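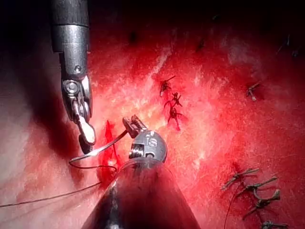 Suturing with two robotic instruments, needle and thread between them.

About Drostus

Drostus is a training company for robotic surgery, located in Poltville. We teach suturing and knot tying with robotic instruments to surgeons, residents and operating room nurses. We also make the Fodent kit, a set of practice material that hospitals can use on their own robot when our teachers are not there.

We are a small company and we do only this. We don't sell robots and we don't repair them. When a hospital asks us which robot to buy, we answer politely that we have no opinion to sell.

How we started

The company was started by Maëlle Bergeron and Wayne Gill. Maëlle was an operating room nurse for 16 years, the last part of them beside a surgical robot. Wayne is an engineer who made test benches for small mechanical joints, first for dental tools and later for surgical instruments.

They met at a hospital where the robot was new and the training was short. The surgeons had learned to drive the arms in a few sessions, but the sewing was slow. At the console the hand doesn't feel the thread in the same way as in open surgery, so the eye must learn to judge the tension. A thread that is pulled too much will break or cut the tissue. A thread that is pulled too little leaves a knot that slides. Maëlle thought that this part needed its own course, with its own hours, and Wayne built the first practice pads for it in his garage.

The first course had four participants and one borrowed room. The coffee was very bad, and two of those four participants still send us their residents every year.

What we offer

The Console Suturing Course
This is our main course. It takes two days at your hospital, on your own system, outside of the operating hours. We begin with how to hold and turn a curved needle, then single stitches, then running stitches, and we finish with knots in a narrow space where the instruments come from difficult angles. Every participant has time at the console with a teacher, and the others follow on the screen. We keep the groups small. If you have more people, we prefer to come a second time.

The Bedside Course
For nurses and assistants. It covers instrument exchange, passing the needle and thread in and out safely, counting, and what to say to the surgeon at which moment. It takes one day and can be planned together with the course above. Many hospitals book only the surgeons at first, and call us again for the nurses some months later. We recommend to do both in the same week.

The Fodent kit
The kit contains soft practice pads in three levels of firmness, suture in several lengths, a tray that keeps the pads in place under the instruments, and a workbook with the exercises of our course. The full kit has 23 exercises. The price is 765 dollars, with shipping inside Canada included. Pads can be ordered separately, because they wear out much faster than the rest.

Please note that the kit doesn't include instruments. You need training instruments from your own supplier. The pads are for practice only and must never come near a patient.

Video review
Participants can send us recordings of their practice exercises after the course. A teacher looks at the recording and writes comments, normally one page, with the time in the video next to each comment. We look at how the needle is held, how many times it is taken again, the direction of the pull, and the length of the tails. We do not give a score. Some hospitals have asked for one, and we understand why, but we have seen that people read the number and leave the comments.

We accept only practice recordings for this service. Please don't send us recordings of patients.

How we teach

Our courses are quiet. We ask participants to work slowly, and to stop when the needle isn't in a good position instead of trying to save the stitch. The speed comes by itself later. A surgeon with long experience may find the first morning too simple - we have heard this more than once - but the exercises become harder after lunch.

We use normal words. Our teachers come from different countries and our participants too, so everybody agrees on the names of the movements before the first stitch. These names are printed on the inside of the workbook cover, in English and French.

The people

Maëlle Bergeron is our director and leads the Bedside Course. She also answers most of the telephone calls.

Wayne Gill is responsible for the Fodent kit. He tests every new batch of pads himself and he is difficult to satisfy.

Baltasar Alcaraz is our head teacher. He worked as a urologist before he joined us and he has written most of the exercises in the workbook. He teaches in English, French and Spanish.

Francine Grewal plans the courses and the travel. If you have received a clear e-mail from us, it was written by Francine.

Ghislain Gill packs and sends the kits. He is Wayne's brother.

Where we work

Our office and workshop are on Hedlund Street in Poltville, on the ground floor. There is a training room with simple bench trainers, but no robot, so the console courses always take place at the hospital. Visitors are welcome if they call first.

In February 2019 we moved to the present building, which gave us enough space to make the pads ourselves. Before that, they were made by another firm and the firmness was not always the same. Today we can make 200 pads in one batch, and orders normally leave the workshop within a week. In June the workshop closes for two weeks, so please order a little earlier if you have a course in that period.

Contact

For course dates and prices, write to Francine and tell her which system you have, how many people would take part, and at what hours the robot is free. For questions about the kit or replacement pads, ask for Wayne or Ghislain. We answer in English or French.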